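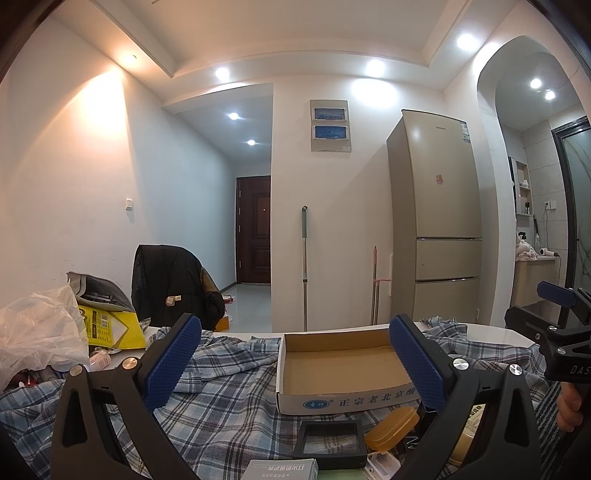
Huiling Fu: Same trouble on my Birosora, thin all the way down, and I'd swear it got worse after I washed the lid gasket. Are you using the tall jars or the squat ones? And is your starter fresh or frozen?

Squat ones, four of them, and fresh starter. Thanks for jumping in! I'm putting everything in this one ticket so the Fagerlund support people don't have to hunt through my emails.

**Product:** Birosora yogurt maker, squat-jar version
**Bought from:** Fagerlund, online
**Problem:** yogurt won't set in the normal time
**Status:** solved, see the end

## What it used to do

Whole milk, heated until it steams, cooled, starter whisked in, jars in, lid on, 8 hours. Every batch came out thick enough to hold a spoon mark, with a little clear whey on top and that lovely sharp smell. I've made it this way all year and I love this machine.

Then in November a batch came out like drinking yogurt. Tasty, a bit sweet, but pourable. The next one was the same. The third I left in for 18 hours out of pure stubbornness and it did set, sort of, into a grainy layer over a lot of whey. Very sour. I strained it and it made a great dip with dill and cucumber, so no regrets there.

## Round 1: the milk

I'd switched from Putthorpe whole milk to the store brand at about the time things went wrong, so this was my favorite suspect. Went back to Putthorpe. Same thin result. Then I did a pan of each, two jars of one and two of the other, same starter, same run. No difference I could see or taste.

So the milk is off the hook, and I owe the store brand an apology.

## Round 2: the starter

I'd been carrying over a couple of spoonfuls from batch to batch, and cultures do get tired if you do that long enough. Bought a small tub of plain Wuston with live cultures and started over. Still thin.

To be sure, I took the same Wuston, the same milk, and wrapped one jar in towels inside a picnic cooler with a bottle of hot water. Checked it after 8 hours and it was gorgeous! Firm, glossy, clean edge when I tipped the jar. The batch in the machine, started at the same moment from the same pan, was soup.

That was the best evening of the whole investigation. A jar in a cooler beat the appliance.

## Round 3: the temperature

Callum Mottram from Fagerlund answered the ticket at this point and asked for a reading. Pasting his message in:

> Please fill all the jars with warm water, run the machine with the lid closed, and measure the water in each jar with a kitchen thermometer after 4 hours. Measure in the middle of the jar, away from the glass. If they're all low, we'll look at the heater. If only one side is low, check how the tray is sitting.

Ran it from breakfast until just before lunch. Results:

- Back left: 100°F
- Back right: 100°F
- Front left: 100°F
- Front right: 100°F

All the same, and all too cool. The booklet wants it quite a bit warmer than that. Cultures will still work at 100°F, they just take their time about it, and that fits the batch that finally set when I left it in so long.

I tested the thermometer in ice water, in case that was the liar. It read freezing, right on the line.

Huiling, this is where your gasket comment got interesting. I'd washed mine too, in the dishwasher, top rack.

## Round 4: the gasket

Took the gasket out and laid it on the counter. It was meant to be a flat ring and it was wavy, like a lasagna noodle. With the lid on I could slide a strip of paper through the gap at the hinge side. Warm air must have been pouring out of there.

Things I tried on it:

1. Flattening it under a stack of cookbooks overnight. It looked better, then curled again once it warmed up.
2. Turning it over. Slightly better at the hinge, worse at the front.
3. A folded dish towel over the whole lid. This one helped! The next batch set soft, somewhere between pourable and spoonable.

I was so pleased with the towel that I nearly closed the ticket. Callum very politely asked me not to run it that way, as the vent on top has to stay clear. Fair enough. Please don't copy me on that one.

He also said the gasket is hand wash only. I went and looked, and yes, there it is in the booklet, on the cleaning page, in the same size print as everything else. I'd read that page for the jars and skipped the rest.

## Round 5: new gasket

The replacement came in a padded envelope. It drops into the groove with the ribbed side facing down, and you press it in with a thumb all the way around. The paper strip won't slide through anywhere now.

Repeated the water test exactly as before. Every jar came up to the temperature in the booklet, and they agreed with each other again.

Then the real thing: Putthorpe milk, fresh Wuston, 8 hours. I lifted the lid at nine in the evening and tilted the first jar and it did not move. Not a wobble! Into the fridge overnight, and in the morning the spoon stood up in it. I ate a whole jar with honey and toasted walnuts before I remembered I was supposed to write up the result.

## Notes for anyone searching this later

- Do the water test early. It costs you nothing but some warm water and a morning, and I wasted a fair amount of milk before I got to it.
- Slide a strip of paper around the lid. If it goes through, order a gasket.
- The cooler and hot water bottle work really well as a backup while you wait for the part.
- If a slow batch smells off, or shows any pink or fuzz, throw it out. Mine only ever smelled sour in the good way.
- Thin yogurt is great in pancakes – use it where the recipe says buttermilk.

## Replies since

Huiling Fu: Mine's wavy too!! Can't believe I didn't look. I froze my starter as well, so I'm going to change one thing at a time like you did. Gasket first.

Yes, gasket first! Ask for the squat-jar one if that's the version you have – Callum tells me the tall-jar lid uses a thicker ring and they don't swap.

Huiling Fu: Ordered. Will post my water readings when it gets here. Also trying the cucumber dip tonight with my failed batch.

Put a little garlic in it, and salt the cucumber first. Callum, you can mark my side as solved, but could you leave the ticket open until Huiling has her numbers in?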